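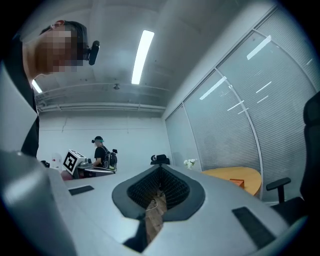

Setting Up the Round Table

The Udness table goes in a room with a clear patch of floor and good overhead light. Allow 14 inches between the edge of the top and the nearest wall.

1. Route any cables along the wall before you bring the table in.

2. Set the table in place and press down on the edge at 4 points. If it rocks, turn the leveling feet until it stands firm.

3. Wipe the top with a soft, damp cloth and dry it right away.

Caution: Do not drag the table. The top is 38 inches across and takes two people to lift.

Adding the Vase

4. Stick the felt pads from the Cindness kit to the bottom of the vase.

5. Fill the vase one-third full at the sink. Dry the outside, including the grooves between the ridges.

6. Put in the tall stems first, then the full flower heads. Leaves may hang over the rim but should stay out of the water.

7. Place the vase to one side of the top and leave the other side free for use.

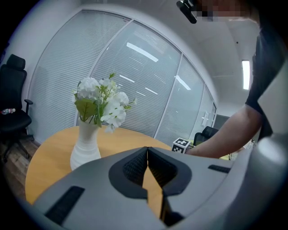

Round table with white flowers in a ribbed vase.

Note: Lift the vase to move it. Change the water every second day.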